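Skindel gets its winter patch, and the ferries are still late

Those of you who spent last winter trying to keep an island harbour solvent will know that Skindel's ferries have never run to time. Laseo, the studio behind it, has now put out the 2.4 update, which according to the notes contains 39 fixes. Ferry timing is on the list twice. I played for an evening and a half and missed three connections, one of them with a cargo of live eels, so draw your own conclusions.

The larger change is to the trading screen. Prices used to move once a season, which let you buy salt in autumn, forget about it, and sell it in spring to people who seemed pathetically grateful. They now shift every 30 in-game days, and the merchants of Lorente (the walled town at the top of the map, the one that taxes you for looking at it) will remember if you undercut them. I undercut them. My lighthouse has since been refused oil.

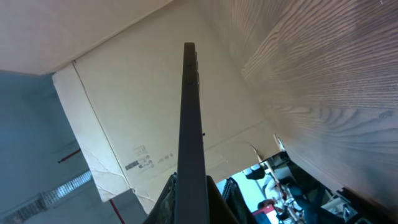
Phúc Lại wrote in to say that the new prices are fine and the real trouble is the storage cap, which still stops at 99 crates however many warehouses you build. By the second winter you are throwing good timber in the sea to make room for turnips, and the game then fines you for littering. I tried this and can confirm the fine. It is more than the turnips are worth.

Co-op has been tidied up as well. Two players can share a harbour without the second one's boats being renamed after the first one's, a bug that ran for months and had acquired a small fan club. Saves made before the patch will load, though any bridge you were halfway through building goes back to a pile of stone. Finish your bridges first. The notes do mention this, near the bottom, under "Minor".

Still missing is a way to turn off the harbourmaster's advice. He has about 30 lines of dialogue and delivers most of them while you are trying to dock. The option to skip him is promised for the Flillaveo expansion, which adds a southern archipelago, pearl diving and, if the trailer is to be believed, a second harbourmaster. Laseo says July for that one. The base game was meant to be out in a July too, and those of us who booked the week off had a lovely time painting the hall.

Our own shared harbour is open again most evenings from 8pm. Newcomers are welcome, the password is in the usual place, and please stop lending money to Lorente.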